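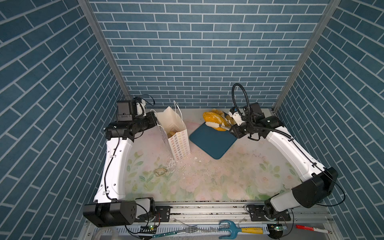

2026年8月11日 装袋任务，Unico 规划分支

接着昨晚没写完的说。放件阶段那个"到袋口上方突然抖一下"的毛病，今天总算抓住了，跟我之前猜的完全不沾边。我一直怀疑是右臂腕关节的增益调高了，上午还傻乎乎地把阻尼来回改，改完抖得更难看。后来 Kane Lockyer 过来瞄了一眼曲线，说你看指令本身就是抖的，控制器老老实实在跟呢。我把指令和反馈叠在一张图上画出来，还真是，两条线贴得漂漂亮亮，抖是从上面发下来的。惭愧，这张图本来应该第一个画。

原因出在重规划。Unico 现在按 10 Hz 刷新目标位姿，目标里的袋口中心是腕部相机实时给的。袋子一进画面，分割就开始犹豫：袋口的边、提绳、正面印的花花绿绿的图案，全往袋口那个类别里抢。掩膜一变，中心就跳，中心一跳，规划器就当袋子真的挪了，很勤快地给我重算一条轨迹。新旧轨迹接缝的地方位置是连续的，速度不连续，于是就抖。每一层单独看都没干错事，合起来就很烦人。

先上了个土办法：夹爪进入袋口上方的一段区域以后，袋口中心冻结，用进区域之前的滑动中值，不再听实时检测的。只有检测结果连续偏出 6 毫米以上才解冻，并且解冻之后先减速再重规划。配置项叫 freeze_rim，默认关，跑装袋的时候手动打开。写得不优雅，但是曲线当场就平了，心情好了一大截！

接缝那边也一起改了。原来拼接只对位置做匹配，现在把当前时刻的指令速度和加速度也带进去当初始条件。这里踩了个坑记一下：要用"指令"速度，别用编码器差分出来的速度，后者噪声大，带进去等于自己给自己加料。Kane 说他在 Donnelly 那个仓库里写过一个现成的拼接函数，我去翻了，接口是按单臂写的，双臂得把时间戳统一好再调用。我先抄了核心部分过来，回头找他一起合并，省得以后两边各有一份，改了这边忘那边。

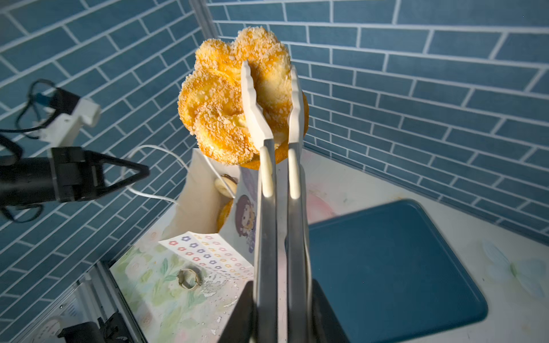
再说抓取点。花瓣形的这种点心特别讨厌，边缘一凹一凸的，抓取网络给分最高的候选经常是一边指尖落在凹处、另一边压在瓣尖上，夹起来会转。以前的评分只看接触面法向是不是相对，没管夹住以后重心偏在哪边。我加了一项惩罚，候选的夹持轴离掩膜质心越远扣得越多，权重先随手给了一个，没认真扫。效果嘛，候选点明显往中间靠了，瓣尖那种刁钻位置基本排到后面去了。副作用是有几次指尖会压到酥粒上，深度图在那一块坑坑洼洼的，高度估得偏低。对长条的面包这项惩罚几乎没影响，本来就夹在腰上。

夹持力这块黑田（Sadao Kuroda）有不同意见，我如实记下来：他觉得应该按软硬分档，识别出品类以后查表给力；我觉得查表早晚会被没见过的品类打脸，宁可慢一点合爪，看电流斜率自己停。吵了一会儿没吵出结果（很友好地吵），最后决定两种都留着，Prerham 状态机里加一个开关，谁跑谁选，日志里把选了哪种写清楚。现在默认是电流斜率那版，哈哈，因为今天是我在改代码。

电流斜率版的参数备忘：合爪速度降到原来的一半，斜率窗口取短一点，太长的话软的东西会被压扁了才停。停下以后还要再保持一小段时间确认没有回弹，确认期间不允许抬升。之前状态机里"合爪完成"和"开始抬升"是同一个事件触发的，我把它拆成 2 个状态了，中间加确认。名字叫 GRASP_SETTLE，文档还没补，黑田看到代码别骂我。

接下来是托盘上东西多的情况，这才是我真正发愁的。
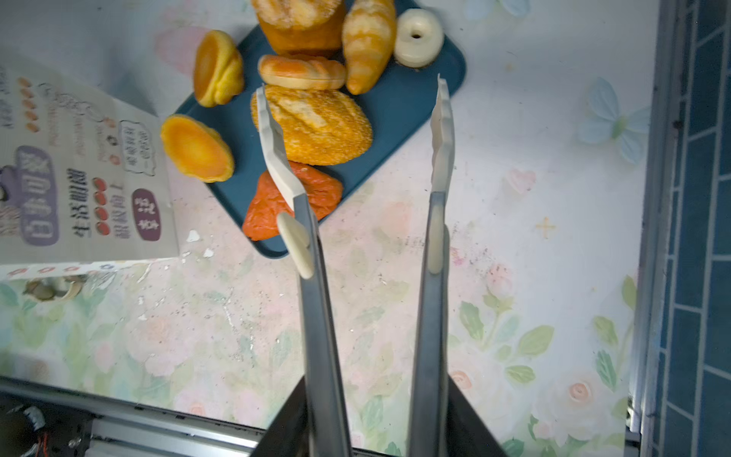
左右指都张着，左指在盘子上方，右指刚出盘子右沿。盘里几种面包挤在一块儿，看颜色很难分。

这个视角下分割最容易干的蠢事就是把挨着的两件当成一件。颜色太像了，金黄挨着橙黄，边界全靠一条细细的阴影。深度也帮不上大忙，相互靠着的那些高度差很小，有的还压在盘沿上，歪着的。我试了一下把相邻掩膜的合并阈值收紧，结果反过来，同一个面包上浅色的条纹和旁边的酥皮被切成了好几块，规划器一看，嚯，这么多目标，挑了最小的那块去抓。撤回了，阈值恢复原样。

跟 Kane 商量下来，打算换个思路：先别指望一帧就分干净。抓之前让手腕绕着目标稍微晃一晃，拿不同角度的掩膜投到同一张桌面坐标图上投票，票数散的地方就当边界处理。代价是每次抓取前要多花点时间。他提醒我手眼标定要是有偏差，投出来的图全是重影，那比不投还糟。对，所以在写投票之前要先把标定残差的检查做成自动的，每次启动跑一遍，超标直接拒绝进入装袋流程，不给人手动跳过的机会（说的就是我自己，我跳过太多次了）。

抓取顺序也得管一管。现在是按评分从高到低抓，完全不考虑谁靠着谁。先抓走靠在底下的那个，上面的一滚，前一帧的检测就全作废了。我想加一个很粗糙的支撑关系估计：掩膜相邻并且高度更高的优先抓，盘沿外面悬着一截的也优先。规则版的先写，学习版的以后再说，别一上来就给自己挖大坑。

还有遮挡。指尖自己会挡掉画面里一大块，尤其是往下探的时候，夹爪刚好盖在目标上。目前是用机器人模型渲染一个自遮挡掩膜，把那块像素抠掉，但是渲染用的关节角比图像晚了 2 帧，动起来就抠歪，露出来的一条白边偶尔会被认成面包边。查了下，是 Starex 采集节点打时间戳的位置不对，图像用的是到达时间，关节角用的是发布时间。改成都用硬件时间之后静态动态都对齐了。这个修得最干净，改动也最小，建议所有人都拉一下，不光装袋用得着。

双臂避让今天没怎么动，只记个现象：左臂在袋子那边待命的时候，右臂从托盘过来会绕一个很夸张的弧，看着像在躲什么大家伙。碰撞模型里左腕的包络画得太胖，把线缆也一股脑包进去了，还留了很厚的余量。想瘦身，但线缆会甩，瘦多少心里没底。黑田建议把线缆单独做成一个随姿态变化的胶囊体，腕部本体收紧。听着合理，活儿也不小，先放着，等放件这边稳定了再动。

袋子这边还欠一件事：放件高度。现在是固定松爪高度，袋里已经有东西的时候，再往下放同样深就可能顶到。想法是每放一件就更新一次袋内高度图，可是从腕部相机往袋子里看，经常只能看见靠口的一点点，里面黑乎乎的，曝光拉上去外面又全白了。要么做两次曝光合成，要么干脆不看，记账式地估算，放进去一个加一个的高度。我倾向先记账，简单，再配合下探时的力阈值兜底，碰到就停、松爪、退出来。力阈值要去掉夹着的东西本身的重量，这里容易忘，在代码里写了注释。

没做完的，按我想做的先后排：

freeze_rim 的解冻逻辑补单元测试，特别是检测丢失又恢复的那种情况，现在恢复后的首个值会直接进中值窗口，不太放心。
标定残差自动检查，接到启动脚本里。
拼接函数跟 Kane 合并，旧的那份删掉。
GRASP_SETTLE 的文档，连带状态图重画。
质心惩罚的权重认真扫一遍，圆的、长的、花瓣形的分开看。
支撑关系规则版。
投票分割，等标定检查弄好再开工。争取在 11 月之前合进主分支，Kane 那边的演示分支到时候要从这里切。

分支已经推上去了，提交说明写得有点潦草，明早我补。谁要接着跑，记得先拉 Starex 时间戳那个修复，不然自遮挡还是歪的，会白白怀疑分割半天。freeze_rim 也记得打开。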